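Hulham Countertop Trials

The Hulham Countertop Trials are a set of comparison tests for robot hands and grippers, carried out mostly in computer simulation, in which each candidate is asked to do the small, fiddly jobs of an ordinary kitchen. The trials take their name from the Hulham workshop, where they began as a modest side project of the engineer Visitación Cabello, and they have since grown into a fairly well-loved yardstick among people who build hands for household robots.

Background

Cabello had been asked to choose between two hands for a kitchen helper, and found that the published figures for each were almost impossible to set side by side. One maker gave grip strength, the other gave finger speed, and neither had much to say about picking up a slice of something soft from a flat surface. Her answer was to write a handful of tabletop tasks of her own and run both hands through them under the same rules. The first version had only 4 tasks, all of them involving food or dishes, and a good deal of the original wording survives in the current rulebook, including a rather charming paragraph on what counts as "putting a thing down nicely."

Method

Every entrant is mounted on the same simulated arm and given the same controller, so that differences in the score come from the hand as far as possible. The counter, the dishes and the food are shuffled between attempts. A full run is made up of 700 attempts per hand, and a hand must finish all of them, however badly the early ones go, before its score is listed. Makers may tune their finger settings beforehand on a practice set of 230 layouts, which are published openly and never used for scoring.
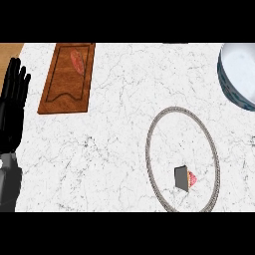
Scoring is kept simple on purpose. An attempt earns full credit if the item ends up in its target spot and nothing else has been knocked out of place, and half credit if the item arrives but a neighbor has been nudged along the way. Dropped items earn nothing. Cabello has defended the half credit warmly over the years - a person setting a table bumps things too, she likes to point out, and is usually forgiven for it.

Entrants

The two hands most often compared are the Sureo, which has a full set of separate fingers, and the Murakami, a plainer two-jaw gripper with soft pads. The Murakami did better on thin, flat items in the early rounds, where its pads could slide under an edge, while the Sureo was the stronger of the two with bowls and anything else that had to be held by the rim. A later version of the Sureo, with a reshaped thumb, reached a score of 72 and held the top place for several rounds. The Comcombe suction cup was entered once and did very well with plates and rather poorly with everything else.

Criticism

The most common complaint is that simulated food is too well behaved. Real slices bend, stick and tear, and a hand that does nicely on screen may need a good deal of patient adjusting at a real counter. Camera placement has been argued over as well. The standard overhead view gives a clear look at the fingers, but a large hand can hide the very item it is reaching for, and makers of bulkier designs have asked for a second camera at the wrist. The rulebook now allows one, provided the results are listed separately.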